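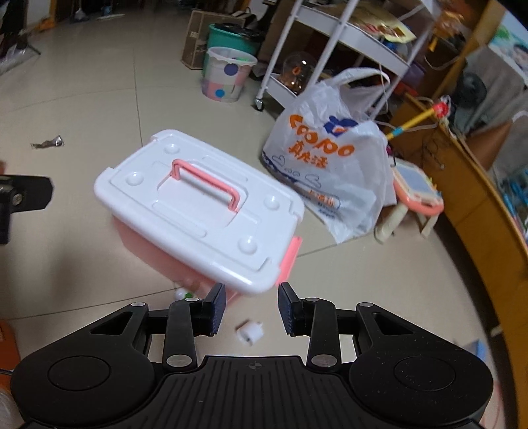

Gisela Retamal wrote:
Floor pickup in an occupied family room is still a research problem, and anyone selling it as a product is selling the easy half. Navigation is done. Grasping one known object is mostly done. Deciding what an object is, where it belongs and how hard to hold it is the part that fails.

kelvin_clamp replied:
Disagree on "mostly done." Take the storage box with the coral handle standing up from the lid. A two-finger gripper can close on that handle from most approach angles, and the pads will hold it. The grasp is trivial. What you can't get from the grasp is whether the lid is latched. I can see a latch on the right end and I still wouldn't bet on it. A person lifts it a little, feels the lid give or not give, and puts a hand underneath. Most controllers I have used go to full lift height before they look at the force signal.

Gisela Retamal wrote:
Then we agree. I would call that a planning failure and you would call it a grasp failure.

torque_limited replied:
The labels matter for who has to fix it. At Jenden we ran bin transfer with lidded totes for most of a year. Same tote, same lid, same lighting, concrete floor. The fix for lid separation was a guarded lift: raise 5 mm, wait, compare wrist load with expected load, continue or set down. It took an afternoon to write. Cycle time went up, drops went away. A house can run the same routine.

kelvin_clamp replied:
With what expected load? You knew the tote contents from the order system. No such system exists for a toy box.

torque_limited replied:
You don't need the absolute figure. Watch the rate of change. If a lid is peeling off, the load curve flattens early compared with a box coming up as one piece.

kelvin_clamp replied:
Flexible plastic does that too. The walls bow, the latch creeps, and you get the same flattening. I logged 70 lifts on cheap household boxes and could not separate the two cases with a single threshold.

nbirkett replied:
Nigel Birkett here, long-time reader, shop-floor background. My objection is to the choice of target. The box is the friendly item on that floor. The shopping bag next to it is worse. Handle loop standing up, so the bag looks graspable, but thin film gives you almost no feedback until the slack is out, and then the load arrives all at once. The crumpled wrapper on the left is worse again. Low, reflective, on glossy tile. Our depth sensors at Whiteley returned garbage on anything like it.

Gisela Retamal wrote:
Which sensors? Structured light or stereo?

nbirkett replied:
Both, at different times. Structured light failed cleanly, with holes in the cloud. Stereo failed badly and put the floor below the floor. I prefer the clean failure because you can test for it.

mopbucket_pid replied:
Counterpoint from someone who has a machine running at home. I have a Kukeck base with a light arm. It picks up socks and blocks, and it carries an open bin from one room to the next. I stopped giving it bags. I also stopped expecting it to sort. Everything goes in one bin and I sort the bin. That is a chore done by a machine, today.

kelvin_clamp replied:
That is half a chore.

mopbucket_pid replied:
Half is the half with the bending over in it. I have a bad back and I'll take it. Log from 1st August: 115 attempts, nearly 70 good picks, no intervention except one blanket.

torque_limited replied:
What ended the rest? Timeouts or drops?

mopbucket_pid replied:
Mostly refusals. The planner would not commit because the target was too close to furniture. I have the clearance set conservatively after it leaned on a table leg. Small stuff against a wall never gets picked.

nbirkett replied:
A refusal rate like that would get a cell pulled off our line in a week.

Gisela Retamal wrote:
A line has a fixture. A floor doesn't — that comparison goes nowhere. I would rather see refusals reported separately from failures, because the papers keep folding them together and the success numbers come out meaningless.

kelvin_clamp replied:
Agreed on reporting. Still disagree that the guarded lift transfers to a house. If torque_limited wants to post the Jenden routine I'll run it on my boxes with the Zison wrist sensor and put up the curves.

torque_limited replied:
I can post the logic, the code stays with them. Sample rate matters. Below 200 Hz you miss the latch letting go.

kelvin_clamp replied:
Mine does 500. Send it.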